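Chapitre 4
Rédiger une question qui ne souffle pas la réponse

Dans ce chapitre
Le vocabulaire et ses pièges
L'ordre des questions
Les échelles de réponse
Le prétest, et pourquoi je ne m'en passe plus

Ma toute première enquête payée portait sur une ligne de tramway, dans une ville que j'appellerai Flevside (c'est le nom que je donne à toutes les communes de ce manuel, vous vous y ferez !). J'avais passé trois semaines sur l'échantillon. Les quotas étaient superbes, les strates impeccables, j'étais fier comme tout. Et le questionnaire, je l'avais écrit un soir, entre le dessert et le café, en me disant que poser des questions, tout de même, tout le monde sait faire.

Voici ma question 1, telle quelle : « Souhaitez-vous que la ville se dote enfin d'un tramway moderne ? » Relisez-la tranquillement. Il y a « enfin », qui laisse entendre qu'on a trop attendu. Il y a « moderne », et je n'ai jamais rencontré personne qui réclame un tramway vétuste. Il n'y a rien sur le prix, rien sur le tracé, rien sur les travaux. Le maire était ravi du résultat. Il l'a été beaucoup moins quand l'opposition a publié le questionnaire.
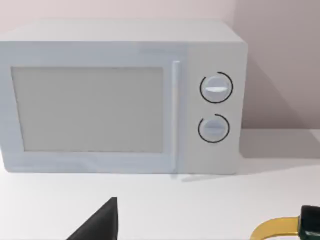 J'ai gardé cette feuille. Elle me sert chaque année en février, au premier cours du semestre, et je demande aux étudiants de la corriger avant même de leur avoir appris quoi que ce soit. Ils trouvent « enfin » très vite. « Moderne » leur prend un peu plus de temps. Le verbe « se dote », lui, passe presque toujours entre les mailles, alors qu'il présente la dépense comme un cadeau.

Parlons donc des mots. Mon vieux complice Cledwyn Landeg, avec qui j'ai monté les enquêtes Flondaven, avait une règle que je trouvais excessive et que j'ai fini par adopter : on écrit la question, on la laisse dormir une nuit, et le lendemain on barre tous les adjectifs. S'il en manque un pour comprendre, on le remet. Il en revient très peu, croyez-moi.

Attention aussi aux questions doubles. « Êtes-vous satisfait de la propreté et de la sécurité de votre quartier ? » Que répond celui qui trouve les trottoirs nickel mais qui rentre chez lui en pressant le pas ? Il répond n'importe quoi, ou il raccroche, et dans les deux cas vous avez perdu quelque chose. Coupez en deux. Le questionnaire s'allonge d'une ligne et vous dormirez mieux.

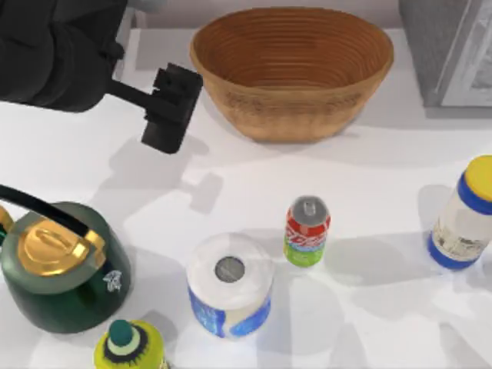 L'ordre, maintenant, qui est mon dada (mes collègues vous le confirmeront en soupirant). Dans l'étude Tuhiwai, nous avions interrogé 325 personnes sur la confiance accordée au conseil municipal. La moitié répondait à cette question tout au début. L'autre moitié y arrivait après une série sur les impôts locaux et les nids-de-poule. Même ville, même semaine, mêmes enquêteurs, et pourtant deux portraits si différents du conseil qu'on aurait pu croire à un changement de majorité. Depuis, je place toujours les questions générales avant les questions particulières, sauf quand j'ai une très bonne raison de faire l'inverse, et je l'écris alors noir sur blanc dans la note méthodologique.

Les échelles méritent leur propre section (4.3), mais un mot tout de suite. Une échelle de 0 à 100 donne une impression de finesse délicieuse. En pratique, les gens répondent 0, 50, 100, et quelques originaux donnent 43 parce qu'ils ont pris l'exercice au sérieux. Cinq modalités bien libellées suffisent la plupart du temps. Et prévoyez un « sans opinion », s'il vous plaît : c'est une réponse, elle se compte, elle se publie.

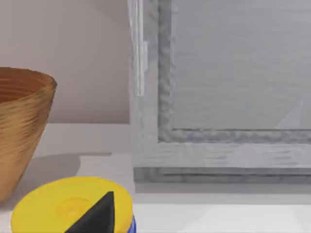
Reste le prétest. Le mien est rudimentaire : 35 entretiens, en face à face, avec des gens qui ne connaissent ni le commanditaire ni le sujet. Je ne regarde presque pas les réponses. J'écoute les hésitations, les « ça dépend », les « vous voulez dire quoi par là ? ». Une question qu'il faut répéter trois fois est une question à réécrire, même si elle vous plaît beaucoup, surtout si elle plaît beaucoup au client.

Avant de passer à la section 4.1, prenez le questionnaire Dellik reproduit en annexe, un crayon, et un quart d'heure. Soulignez chaque mot qui pousse vers une réponse, puis proposez une version de rechange pour les deux premières questions. Gardez votre copie : nous la reprendrons en fin de chapitre, avec la mienne à côté.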